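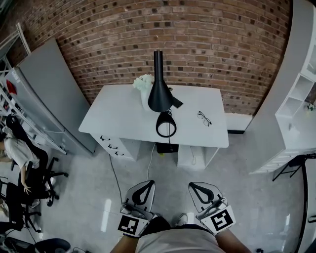

Do you really need a desk with two sets of drawers?

Every winter the catalogues decide we should all work from home more beautifully, and this year the answer is the double pedestal desk in white. Dendeck has one, Bumard has one, and the copy for both promises a "calmer day". I have my doubts about furniture that makes promises.

Let's start with the drawers. Three on one side sounds sensible: pens, paper, the things you can't name. A second cabinet on the other side mostly gives you a second place to lose the scissors. It also fixes where your knees go, and whatever you push into the gap between the two (a box, in most homes, and then another box) takes the space your feet wanted. Measure before you buy. If you have less than 200 cm of clear wall, get a plain table and one unit on castors, and spend the difference on the chair.

Then there are the cables. White desks are always sold without any. A lamp needs one, the laptop needs one, and on a pale shiny floor each of them shows up like a pencil line on a clean page. Bumard will sell you a cable tray for £25. A £10 pack of ties and some patience under the desktop does the same job, in my experience, and you can undo it when you change your mind about the layout in January.

I'm no kinder about the top. A vase of small white flowers is pleasant enough until you want to unfold anything bigger than a letter. A mirror on a desk I have never understood, unless you do your make-up there, in which case it is a dressing table and you should admit it and buy better light. A tall black lamp I will allow. Put it on the side you don't write with and leave the rest of the surface bare for a week before you decorate it.

The Dendeck is £246 delivered to Zollcombe, drawers included, handles to be fitted yourself. Kasprzak on the high street still has a display model and doesn't mind people sitting at it. Take your own keyboard, stay a while, and try opening the bottom drawer without moving the chair.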